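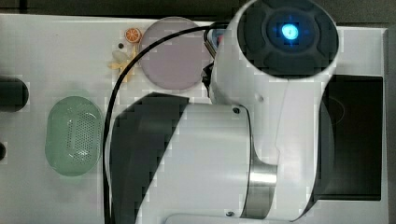
Fig. 7. The arm over the table, blue light on, with the black cable running off to the left.

Section 7: Sorting out the wrist cable and end cap

I've set up the Narby table cell more times than I care to remember, and the wrist cable is still the bit I fuss over most. It isn't hard work, but it's easy to rush, and a rushed cable comes back to bite you weeks later. So put the kettle on and do this section in one go if you can.

You'll need the small screwdriver from the Wirkalo kit, a soft cloth, two of the soft cable ties (the fabric sort, please, I can't stand the plastic ones near a moving arm) and the little inspection mirror if your eyes are anything like mine.

CAUTION: Steps 1 to 6 are done with the arm powered off at the wall. The stop button on its own isn't enough. The joints can sag a little when the power goes, so keep a hand under the wrist as you switch off.

1. Jog the arm until the wrist sits over the middle of the table at a height you can reach comfortably. I save this as pose 42 on every cell, so if you inherited yours from me it's probably already there!

2. Switch off and wait for the blue light in the end cap to go out completely.

3. Wipe down the white housing and the silver ring at the joint. Dry cloth only. I used a spray cleaner once and spent the afternoon getting a sticky film off the ring again.

4. Check the small dark screws in the white housing. You want them snug, and that's all — the housing will crack before the screw gives, and a new shell is part 1457, with a long wait if you order it in August.

5. Follow the black cable with your fingers from where it plugs in under the end cap. You're feeling for kinks, flat spots or anything gritty. Give the plug a gentle wiggle. If it moves, push it home and try again.

6. Let the cable make a loose arc out to the side before it drops towards the base. Fix it with the fabric ties at the base end only. Leave the wrist end free, or the last joint will tug on the plug every time it turns.

Note: People always want to pull that arc in tight because it looks neater. I did too. Leave it big and a bit untidy, and the plug will last much longer.

7. Stand clear, switch back on and wait for the blue light. A steady glow means you can carry on. If it blinks, go back to step 5, as nine times out of ten (in my experience, anyway) it's the plug.

8. Run the Ebihara slow sweep from the Tools menu. It takes the wrist through 11 positions at crawling speed. Watch the cable the whole way and keep your finger near the stop button. What you don't want is the cable going taut, rubbing on the black band down the side of the arm, or hooking itself over something on the table.

CAUTION: That last one is a real nuisance. Baskets, lids and other bits with a raised rim are just the right shape to catch a hanging cable. For the first sweep I slide everything over to the far side, then put the work pieces back and run it again, since the second sweep is the one that matches how you'll really be using the cell.

9. If the cable touches anything on the second sweep, move the thing it touched before you start shortening the cable. If you must take up slack, do it at the base, a finger's width at a time, and repeat step 8 after each change.

10. Once you've had two clean sweeps, save the settings and write the date on the card inside the Jorel cabinet door. Mine currently says 14 May 2026, and there's a tea ring next to it.

Looking after it from here

Give the cable a quick look each morning before the first run, and do the full section again whenever you change the tool, move the table or swap the cable. Small light pieces can get nudged under the arm while it's working, so have a glance beneath it too before you send it home.

If you hear a faint ticking from the wrist, stop and look at the ties first. A loose tail tapping on the housing sounds dreadful and takes seconds to trim. If the ties are fine and the ticking carries on, leave the arm switched off and go to Section 11, which deals with the joint itself.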